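Clearing Out the Workshop, Bin by Bin

Well, I finally did it. After years of promising everyone (mostly myself) that I would sort the odds and ends at Brustside, I gave up most of a summer's evenings and went through the lot. I'm Mārtiņš Mägi, I rent a bench and far too much shelf space in the old Temstead building, and these are my notes from the great clear-out. If you've been following along on the Trerel page you'll have seen the "before" stories already. I started with 66 bins, tubs and shoeboxes, and I wanted to get down to 50. Read on to see how close I got!

I've kept the gallery in the order I worked, so it jumps about a bit. Older entries are still words only until I get their pictures uploaded again after the site move, but I left the captions up, as a few of you wrote to say you liked them. Click through if you're on a phone, the page is long.

The window shelf
Jam jars, mostly. Screws in some, washers in others, and one with nothing but the little keys that come with bike locks. I kept the jars and gave the keys to my niece, who wanted them for a necklace.

The paint corner
Eleven cans of the same off-white, all opened, all a third full. How does a person do that? I poured together what was still good and took the rest to the drop-off. The lid with the handprint stays on the wall forever.

Under the bench
Rozīte's corner, as anyone who has visited knows. She's the building cat and she had opinions about being moved. I found two tennis balls, a glove, my good tape measure (missing since the spring!) and enough fur to knit a second cat.

The cord drawer
Everybody has one. Mine was three. I tied each cord in a figure eight with a scrap of garden twine and wrote what it belonged to on masking tape. The ones I couldn't name went into a bag marked October, and if I haven't needed them by then, out they go.

The rag box
Old T-shirts, towels, half a bed sheet with sailboats on it. I cut everything to the same size and it all fit in a box half as big, which made me happier than it should have.

The metal bins
My favorites, I'll admit. They're the sturdy old kind, and I'd sooner lose the bench than lose these. The trouble with a good deep bin is that you throw things in and stop looking, so each one was a lucky dip. I've made a rule for the mixed ones: soft things go in one pile, hard things in another, and anything see-through gets fished out first, before I lose sight of it against the gray.
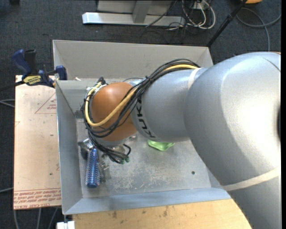
Mixed bin: something blue and bristly, a crumple of bright green, a shiny bit of metal by the wall, and a floor with plenty of scratches to its name.

The brush rail
New this year, and so simple I'm a little embarrassed. One long strip of pine, a row of cup hooks, and every brush with a hole in its handle gets to hang. The ones without holes got holes. I painted the strip in the off-white, obviously.

The button tin
I wasn't going to sort it. I was only going to move it. Then it was dark outside and I had every button on the floor by color, and my tea was stone cold. My mother started this tin, and there's a big red coat button in there that I remember from when I was small. Not for sale, don't ask!

The swap table
Everything I could bear to part with went out on the long table by the entrance, and people were so nice about it. A man took all the drawer handles, even the ugly ones. Someone left me a pot of plum jam in trade for a clamp, which I call a very good deal.

The shelves now
I got down to 52 in the end, so I'm still 2 over. I think I can live with that. The labels are handwritten and not very straight, and there's a gap on the middle shelf where Rozīte has decided to sleep.

Last updated September 8, 2024. The visitor counter says 2,869, so hello to all of you, and if you're missing a blue mitten from the swap table, I have it in a drawer by the door.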